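Section 4. Recording your first two-handed clutter set

By now you should have both hand-held grippers charged and paired (Section 3, if you skipped it, and I know some of you did). This section covers the part of the Okton method I like best, which is picking small odd things out of a mess and putting them in a box. Our first policy was trained on 3360 of these picks, and it learned more from soft surfaces than from all the tidy tabletop stuff we recorded before!

4.1 Setting up the surface

1. Find something soft. A bed with a blanket is great, a couch works too. Smooth the blanket a bit but leave some folds in, the model needs to see them.

2. Put an open box near the middle and turn it slightly. I used to line mine up square with the edge of the bed and then wondered why the policy fell apart as soon as Ieva nudged it.

3. Mix your items. You want shiny wrappers, clear plastic, rubbery things, hard things. Start with some already in the box and leave the rest on the blanket.

Note: printed blankets are welcome. Valdis ran the numbers on 782 held-out picks and the busy prints hurt us early in training, then stopped mattering.

4.2 Recording

4. Hold one gripper in each hand and press both triggers once. Wait for the double beep.

5. Bring the first gripper in with the fingers open and pause just before you touch the item. Count "one" in your head. That little pause is how the labeling script finds the start of the grasp, so please don't rush it.

6. Keep the second gripper in view of the first one's camera if you can. The method lines up the two hands partly from what each camera sees of the other.

7. Close, lift, move over the box, open. Then back off before going for the next item.

8. Stop after 35 picks and save. Longer recordings drift, and Amnuay will send them back to you (he sent back two of mine in one afternoon).

Caution: don't squeeze crinkly packets until they pop. Also keep the finger pads clean, sticky pads make items hang on after release and the script marks the pick as failed.
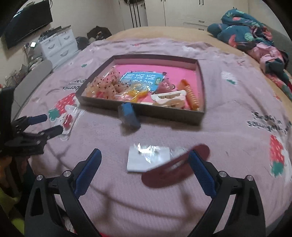
Do I have to empty the blanket in every recording?

Leave whatever you don't get to. A recording is good as long as each pick has a clear start and a clear release, and leftover items are useful as clutter for the next round.

4.3 Checking before you upload

9. Open the file in the Jenden viewer and scrub through both tracks. If one hand jumps while the other stays smooth, you lost tracking, so cut that pick out.

10. Fill in the surface field. "Bed, blanket" is plenty. I don't need the thread count.

11. Upload to the shared folder and put your initials in the name. The next training run is in August, and anything that comes in after it starts goes into the set after that.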